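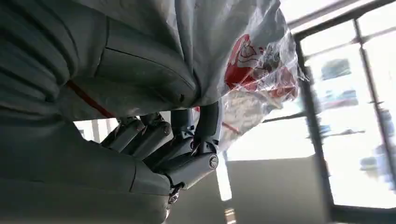
Quilted clothing

Quilted clothing is any garment made by stitching two or more layers of cloth together with something soft trapped in between. Jackets are the ones most people own, but vests, skirts, bed jackets, hoods and slippers all count. I've been writing up textile entries for the Ellery Cloth Pages for a while now and this is the one I kept putting off, mainly because I own far too many quilted things and knew I'd go on a bit (I have).

Last revised 13/12/2023.

How it's put together

You start with an outer cloth, usually called the shell or the face. Then comes the filling, and then a lining on the inside. Rows of stitching run through all of it and keep the filling where it belongs. Without those rows, loose filling slides down to the hem and you end up with a cold back and a very warm waist — I once had a secondhand vest do exactly this, and I wore it for a whole winter anyway!

The stitching also makes the little hills and valleys we think of as the quilted look. Diamonds are the classic. Straight sideways channels are common on puffy coats, and curved lines turn up a lot on fancier pieces, where they follow the shape of the shoulder or the front edge. Curves are harder to sew because the layers creep against each other as the cloth turns under the needle. A walking foot helps a great deal.

Fillings

Down is the light stuff from under the feathers of ducks and geese. It's very warm for its weight and packs down small, but it clumps when it gets wet and takes ages to dry. Polyester wadding is cheaper, copes better with damp, and goes flat sooner. Wool wadding sits somewhere in the middle and is my own favorite, though it does make a heavier coat. Cotton is the old standby and still lovely in thin layers, for a bed jacket say, where you want comfort more than serious heat.

My test garment for this entry was a plain wool-filled jacket from Raltside, a small workshop outside Ellery. It has 12 channels down the back, and the filling hasn't moved in any of them. I compared it with a polyester one by Pramico that I've had for six years, which has gone thin at the elbows but still does fine for walking to the store.
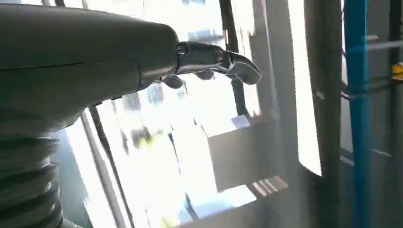 What is the difference between quilting and padding?

Padding just means there's soft material inside the garment, and it can be held in place only at the outer seams. Quilting means there are stitches going through the layers across the body of the piece. So every quilted coat is padded, but a coat with a loose sheet of wadding behind the lining is padded and nothing more.

A bit of history

People have been sewing layers together for warmth for a very long time, in all sorts of places, so I won't pretend there's one inventor. In medieval Europe there were padded coats worn under armor, or in place of it by soldiers who couldn't afford metal. They were stuffed with wool or rags or layer upon layer of linen, and must have been dreadful in summer.

Later on, quilting went indoors. In the eighteenth century, quilted petticoats were worn by rich and poor alike in Britain and the American colonies, and the good ones had beautiful patterns around the hem. Drafty houses had a lot to do with it, I think. If you ever get to look at one up close in a museum, have a good look at the stitches. They're tiny, and so many were done by hand! 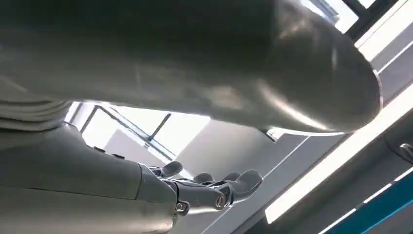

By the twentieth century the sewing machine had taken over most of the work, and man-made fillings brought the price way down. Down jackets went from mountain gear to everyday wear, and the light diamond-stitched jacket became a country staple before drifting into town.

Choosing a fabric for the shell

A tight weave is what you want, especially over down, since feathers will poke through anything open. Nylon and polyester are the usual picks for outdoor coats. Cotton sateen is nice for indoor pieces. Corduroy looks wonderful but fights you at every seam, and I've given up on it twice.

For home sewing I'd go with a midweight cotton and a thin wadding your first time out. The Listari vest pattern is a good one to begin with. It has four main pieces, no sleeves, and 25 pages of instructions that you can mostly skim. Cut the pieces a little large before you quilt them, as the stitching pulls everything in, and then trim them to the pattern afterward.

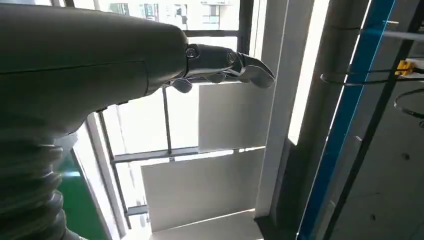
Bias binding is the usual finish for the raw edges. You can buy it ready folded, or cut your own from leftover shell fabric if you have the patience. I like a binding in a slightly darker shade than the body, mostly because cuffs get grubby.

Washing and storage

Check the label first, as always. Most polyester-filled pieces can go through a gentle machine wash. Down wants a special soap and a low dryer with a couple of clean tennis balls thrown in to break up the clumps. Wool filling I wash by hand in cool water, then dry flat on a towel, turning it whenever I remember.

Don't store anything puffy squashed in a vacuum bag for months. The filling loses its spring, and down takes it especially hard. I hang mine in the hall closet with a cotton sheet over the top, and they come out again in October.

See also: batting, bias binding, trapunto, whole-cloth quilts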